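Morikawa 조작 연구실 방문 기록: 손에 쥐는 그리퍼로 모은 양손 시연 데이터와 학습 결과

2018년 9월 17일 월요일, Morikawa 연구실의 공개 견학에 참가하였다. 견학 순서는 하드웨어실, 데이터 처리실, 평가실, 결과 발표 순이었으며, 이 글에서는 수집 방법과 평가 결과를 중심으로 적는다. 발표 자료는 배포되지 않아 수치는 현장에서 받아 적은 것이다.

1. 연구의 출발점

이 연구실은 원격 조종으로 로봇 팔을 움직여 시연을 얻는 방식을 2년간 사용하다가 중단하였다. 조작자가 팔의 관성과 통신 지연에 맞추어 동작을 늦추기 때문에, 학습된 정책도 같은 속도로 느려졌다는 것이 이유이다. 현재는 사람이 그리퍼를 직접 손에 들고 일상 물체를 다루며, 그리퍼에 달린 카메라 영상과 손끝 궤적을 함께 기록한다. 로봇 팔은 평가 단계에서만 쓴다.

과제 이름은 Climlow이고, 궤적 복원 소프트웨어는 Aritz라 부른다. 링크 부품의 가공은 Comar가 맡고 있다.

2. 데이터 구성

1차 수집분은 시연 3000건이다. 이 중 궤적 복원에 실패한 617건을 제외하고 나머지를 학습에 사용하였다. 실패 원인으로는 특징점이 적은 흰 벽을 오래 향한 경우와, 양손이 교차하면서 서로의 시야를 가린 경우가 주로 언급되었다. 광택이 있는 그릇의 반사광도 영향을 주지만, 무늬가 많은 천이 배경에 있으면 복원 오차가 줄어든다고 한다.

수집은 실험실이 아닌 일반 가정에서 진행한다. 연구진은 커튼, 침구, 쌓아 둔 생활용품을 치우지 않도록 지침에 명시해 두었다. 배경을 정리한 상태로 모은 데이터만으로 학습한 정책은 새로운 방에서 파지 위치를 자주 놓쳤다.

3. 그릇 과제

견학에서 가장 오래 다룬 것은 그릇 과제이다. 크기가 다른 그릇을 겹치고 분리하는 동작으로, 테두리가 얇고 곡률이 커서 패드의 접촉 각도에 민감하다. 한쪽 턱은 그릇 안쪽, 다른 쪽 턱은 바깥쪽에 두어 테두리를 사이에 넣어야 하는데, 겹친 상태에서는 아래 그릇의 테두리까지 함께 물리기 쉽다. 연구진은 이를 이중 파지라고 부르며 별도의 실패 유형으로 분류한다.

양손을 쓰는 경우에는 두 그리퍼의 상대 자세를 알아야 한다. Aritz는 각 카메라의 궤적을 따로 추정한 뒤 공통으로 관측된 배경 특징으로 두 좌표계를 맞춘다. 한쪽 영상에 반대쪽 그리퍼가 들어오는 구간은 정합 결과를 검산하는 데 사용한다.
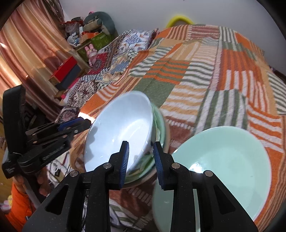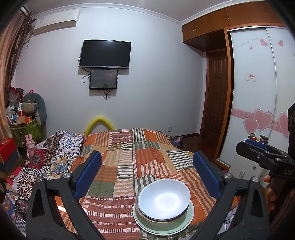 겹친 그릇 과제, 그리퍼 시점

4. 평가 결과

평가에는 수집에 쓰지 않은 방 8곳을 사용하였고, 전체 시행 횟수는 1000회이다. 단일 그릇 파지는 손목 카메라만으로도 안정적이었으나, 겹친 그릇의 분리는 성공률이 뚜렷하게 낮았다. 실패의 대부분은 이중 파지였다. 과거 영상 입력의 길이를 늘려도 개선 폭은 작았고, 그리퍼 개방 폭을 입력에 추가했을 때 차이가 가장 컸다. 다만 방별 성공률의 분산은 공개되지 않았다. 질의 시간에 이 점을 물었으나 논문에 싣겠다는 답을 들었다.

시연 속도에 관한 비교는 설득력이 있었다. 같은 동작을 원격 조종으로 기록한 경우보다 소요 시간이 짧았고, 학습된 정책의 실행 시간도 그에 따라 줄었다. 반면 손으로 낸 자세 가운데 일부는 로봇 팔의 관절 한계를 벗어나므로, 학습 전에 기구학적으로 실행 가능한 궤적만 걸러 내는 과정이 필요하다. 이 단계에서 제외되는 비율은 질문하지 못하였다.

5. 확인이 필요한 사항

접촉력은 기록하지 않는다. 패드 변형을 영상에서 추정하는 방안을 검토 중이라고 하나, 현장에서 제시된 결과는 없었다. 두 카메라의 시간 동기 오차가 분리 동작에 미치는 영향도 정량적으로 다루어지지 않았다. 다음 공개 견학은 10월로 예정되어 있으며, 개방 폭 입력에 대한 추가 실험을 그때 발표한다고 한다.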